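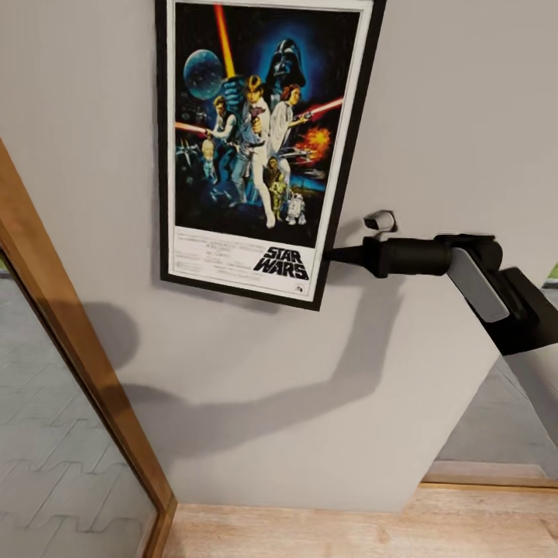
*Fig. 1. Star Wars poster in a black frame with a white mat, computer rendering.*

# Do mycorrhizal powders help oak seedlings? A trial at Grinimcombe

Sneha Vishwakarma, with Seema Sandhu (seedling measurements)

## Why we tried it

Garden suppliers sell dried fungal powder with the promise that it will "wake up" tree roots. The idea behind it is sound enough. Many trees trade sugar for water and minerals with fungi in the soil. What I doubted was the next step, that spores from a packet do anything useful in ground that already has fungi of its own.

## Method

We started with 151 red oak seedlings in the nursery beds at Grinimcombe. Seven died in the first week, before any treatment, so the trial ran on 144. Half got the powder at planting, at the dose printed on the packet. The other half got the same powder after it had been baked in an oven to kill the spores. Seema measured stem height every Monday and did not know which rows were which – I kept the planting map.

In October we dug up 54 seedlings, 27 from each group, and looked at the root tips under a microscope.

## Results

Height did not differ between the groups in any way I would defend. The treated rows were ahead in June and behind by August. Root tips in both groups had fungal sheaths, including the ones that got baked powder. Those fungi must have come from the bed, the air or the neighboring trees, and we had no means of telling which.

## What I would not claim

The beds at Grinimcombe sit beside old woodland, so local fungi were never in short supply. A stripped building site might give another answer. We also can't say the spores in our packet were alive to begin with. We tried to sprout some on damp filter paper and got nothing, but many of these fungi won't grow without a root nearby, so that test was weak and I should have planned a better one.

Seema thinks the leaves in the treated rows looked greener in July. We took no color readings, and I have left it out of the results.

## Next season

Repeat with steamed soil in pots, and two powders from different suppliers. Dig up every plant this time.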